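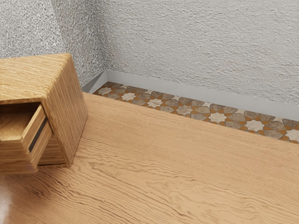 Drawer task, simulated: oak cabinet on an oak tabletop, drawer part open.

I have been rewriting our rules for articulated-object tasks in simulation, which mostly means drawers and cupboard doors. The old rules ran to a page and a half and were written when we had one cabinet model and one person running it. We now exchange scenes with the group at Varnon, and the gaps show up every time a result has to be reproduced on the other side. These are my notes on the new version, with the arguments left in.

The first rule concerns the meaning of "open". The old text said a drawer was open when it had moved "clearly" from its closed position. One of our scripts took that as a fixed distance and another took it as a fraction of travel. On a deep drawer the two agree well enough. On a shallow one they don't, and a run can pass under one script and fail under the other with the same log file. The new text defines everything by joint position, as a fraction of the joint's full range, and the range is read from the model file and never typed in by hand. Distances may be reported as well, but they decide nothing.

Partly open drawers need more care than fully open or fully closed ones. A drawer standing part of the way out is a legitimate start state for both "open the drawer" and "close the drawer", and for a while we were using the same saved states for both. That is allowed, provided the start position is recorded per episode and the success condition cannot already be true at step zero. It sounds too obvious to write down. Kirstin Geddes went through a batch of 600 episodes in April and found 11 that had succeeded before the arm received a command. They have been removed, and the check now runs when the scene is loaded and again after settling.

Settling is the second rule. A drawer placed part open will move in the first few steps if the joint has no friction or if the collision shapes overlap slightly. We let every scene run for 30 steps with no commands sent, then record the joint position, and that recorded value is the start state. The value in the configuration file is only a request. If the two differ by more than the tolerance the scene is rejected and logged with the reason. Please do not widen the tolerance to make a scene pass. If a drawer creeps, the fault is in the model and should be fixed there.

Handles are where most of the time goes. The cabinet in the render has a recessed slot in the drawer front and no knob or bar. A recess has to be present in the collision geometry as well as in the visual mesh. Most tools that simplify a mesh for collision will fill a narrow slot without a warning, since a convex hull has no slots in it, and the result is a drawer that looks as though it can be pulled and has nothing to pull on. The policy then finds some other way, usually the top edge of the drawer front, which is reachable only when the drawer is already out. Success rates from part-open starts look healthy and those from closed starts look poor, and somebody spends a Wednesday tuning the reward. I was that somebody.

The new rule reads: for each graspable feature, the model file shall name the feature, give its type (knob, bar, recess, edge), and give its clear width and depth as measured on the collision geometry. The measurement is done by a script that pushes a test shape into the feature. A person looking at the render is no longer accepted as evidence. If the recess is too narrow for the fingers in use, the scene can still be kept, but it has to be tagged as an edge-pull or push task and must not be counted under grasping.

On appearance, we have argued for longer than the subject deserves. Cabinet and table in this scene are both light oak, and the grain on the tabletop is strong and wavy. The McIver people would prefer that adjoining objects always differ in colour, on the grounds that segmentation is otherwise being tested along with manipulation. My view is that furniture does match in real rooms and that a set with no matching pairs would flatter the vision side. The compromise is a field in the scene record, "material match", set to yes or no for each pair of touching objects. Results are to be reported with and without the matching pairs. The field costs nothing and whoever disagrees can filter.

The same goes for backgrounds. Patterned floors and rough plaster are permitted. They must be drawn from the texture list and their index recorded, and they must not be tied to the start state. We had one generator, the old Tatine export, in which the random seed for the floor was also the seed for the drawer position. Every floor therefore had its own drawer position, and a network will learn that sooner than it learns drawers. Seeds are now separate: one for layout, one for joint states, one for surfaces and one for lighting, making 4 in all, and all of them go in the record.

Camera placement gets one short clause. The feature named in the task must be visible in at least one recorded view at the start of the episode. The whole object need not be. I had drafted a stricter version requiring the full cabinet in view, and withdrew it after testing, because it pushed the camera back so far that the handle slot was only a few pixels across. Partial views stay in.

What remains open is damping. Fament's models come with joint friction and damping filled in, but with no indication of how the values were obtained. Ours were set by eye. Neither is good practice, and I don't want a rule that makes guessed numbers look official by giving them a required field. For now the record has a "source" entry beside each dynamic parameter, with "measured", "supplied" or "guessed" as the permitted values. Nearly all of ours say "guessed". I have a spring balance and access to an office pedestal with three drawers, and will post the figures when I have them.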